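Tanar Operator Guide
Section 8: Recording a task by remote control

8.1 Before you start

This section applies to two-handed units fitted with the Zornbridge hand controllers. Section 5 covers teaching by guiding the arms directly.

1. Set out the objects on the table within reach of both hands.
2. Put on the headset and fasten both controllers.
3. Hold your own hands open and still until the status light turns green.
4. Select New Task and enter a task name.

CAUTION: Do not select Link Arms while anyone is leaning over the robot's work table.

8.2 Recording

5. Select Link Arms, then Record.
6. Move one hand to the first object and close your fingers slowly. Bottles should be gripped around the middle, over the label.
7. Lift, move and release the object at an even pace. Keep the other hand open and clear of the table if the task does not need it.

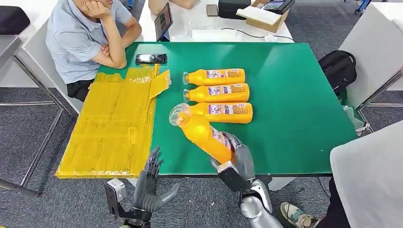 8. Repeat for each remaining object, then return both hands to the rest position and select Stop.

Note: If an object is dropped, select Discard and begin again - a recording cannot be trimmed afterwards.

Note: Loose plastic sheeting may catch on the fingers. Plan the path of the hand to pass well above it.

8.3 Saving

9. Play back the recording and confirm that each grip is complete.
10. Select Save. The unit stores up to 179 recordings. Error 47 means that the store is full.

Requests for changes to this section should be sent to Aroha Rewi, Technical Publications.

Revised February 2023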